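Stelten Two-Arm Sorting Station

Home > Equipment > Bench Stations > Stelten

Article no. 2278
Availability: on order, delivery in 45 working days
Sold by Plavow. Service by Bosman.

Can a machine do the chores yet? We get this question from almost every customer who writes to us, from people with a small packing room and also from people who only want their kitchen cupboard in order. Our answer for the Stelten is: some chores, slowly, and with a person in the same building. We prefer to write this on the product page before you pay for it.

What the station is

The Stelten is a set of 2 arms with grippers, a control box and the Trultholm teaching software. It is made for work at a table: taking small goods out of one bin and putting them in another, sorting jars and boxes by kind, bringing used containers together for washing. The arms are mounted to your own bench or to the steel stand, which we sell separately.

What it does well today

- Moving closed jars, tubs and small cartons between open bins
- Repeating the same task many times, if the bins stay in the same place
- Working beside a wall, where a person would have little room for the elbows

What it does not do well

- Folding clothes. It can fold a hand towel, but you will not like the result.
- Opening lids with a child lock
- Finding an object that lies under other objects
- Thin things which lie flat on the table, such as paper or a single spoon

A person who is used to the work will be faster than the Stelten in every task of the first list. The station makes sense where the task is dull and must be done again in the evening, when your people have gone to other work. For one household we do not recommend it at this price - please wait some years, or buy a good shelf.

Choosing your bins

Customers often spend much on the arms and then use whatever boxes they find. This is a mistake. Take open bins with a wide rim and put them in a row, all within reach of both arms. Different colors help the software and they help your staff also. Deep tubs are possible, but the gripper needs more time to go down and come up again, and tall walls hide small goods from the sensor.

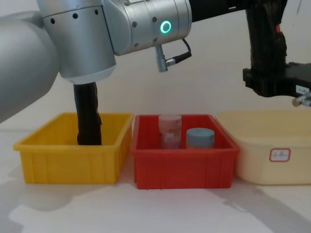
Please plan 400 mm of free table in front of the row. The arms need a part of it for turning, and you will want the rest when you fill the bins by hand.

Gripper covers

The fabric covers keep dust and crumbs away from the fingers. They get wrinkled with use and this is no defect. Change them when you see a hole, or when the cloth catches between the two fingers. Do not wash them in the machine.

In the delivery

Arms, grippers, control box, cables, one set of spare covers, Trultholm license for one bench, printed manual in English. Bins are not included.

Before you order

Send us a short list of the objects you want to move, with weights. We will tell you which of them the station can hold - and if it is fewer than half, we will advise you not to buy.

Page last changed: Sunday, January 5, 2020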